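Home | Projects | Reports | Partners | Contact

Category: Progress reports to funders

Gimum – report to Dronside, 18 Aug 2022

We now have 1381 recorded examples of table tasks, made by people with a gripper in each hand. 131 of them are still to be checked.
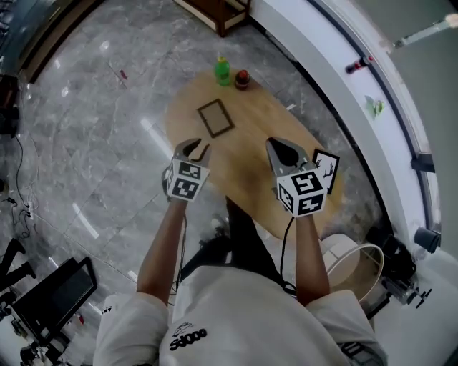
Antonina Stasiv

The present tasks use bottles and an empty picture frame on the oval table. Pylyp Levchenko has rejected 800 early recordings – the grasp was too fast in them.

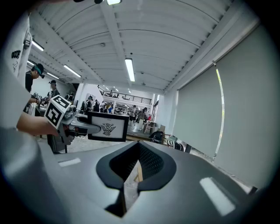

We ask for 5 more recording days before the training starts in November.

Contact Gimum | Back to top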